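Das Wasser von Caldeira

Meine Schwester glaubte an das Wasser aus Caldeira, seit sie den Prospekt gelesen hatte. Vier Seiten, Hochglanz, ein Berg darauf. Die Quelle liege 1.094 Meter hoch, stand da, und wer daraus trinke, schlafe besser und vergesse weniger. Mir fiel auf, dass der Prospekt nicht sagte, was man vergaß.

»Du musst es kalt trinken«, sagte sie am Telefon. »Sonst wirkt es nicht.«

»Und woher weiß es, wie kalt es ist?«

Sie legte auf. Zwei Tage später war sie bei mir und machte Platz im Kühlschrank.

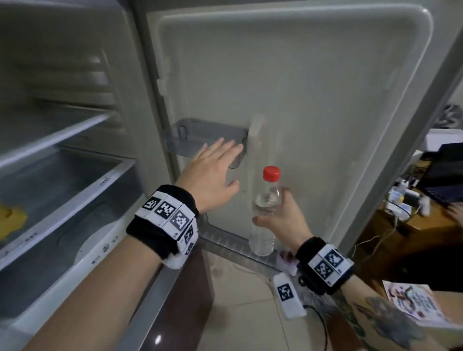 Die Flasche mit dem roten Deckel, an der Kühlschranktür.

Ich trank also. Es schmeckte nach Wasser. Die Firma hieß Zindulum und saß, soweit ich das herausfinden konnte, über einem Reifenhändler. Angeblich hatte sie 2.000 zufriedene Kunden. Im März waren es laut Rundbrief nur noch 1.000, aber die waren jetzt »tief zufrieden«. Ich fragte schriftlich nach dem Verbleib der anderen. Die Antwort bestand aus einem Gutschein.

Meine Schwester schlief inzwischen wunderbar, sagte sie. Sie hatte allerdings auch die Nachtschichten aufgegeben und den Mann mit dem Schlagzeug.

»Das hat damit nichts zu tun«, sagte sie.
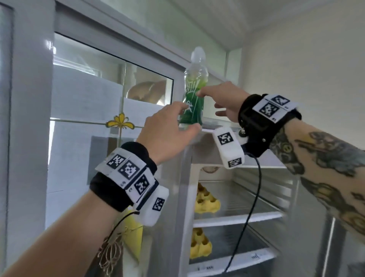
Ich wollte nicht streiten. An einem Sonntagmorgen wäre ich vielleicht sogar bereit gewesen, an den Berg zu glauben, wenn mir jemand eine Straße dorthin gezeigt hätte. Auf meiner Karte gab es in der ganzen Gegend keine Erhebung, die höher war als ein Kirchturm.

»Dann ist die Karte alt«, sagte sie und schenkte mir nach.

Ich sah auf das Druckdatum. Die Karte war vom vorigen Jahr. Ich faltete sie zusammen und trank das Glas leer.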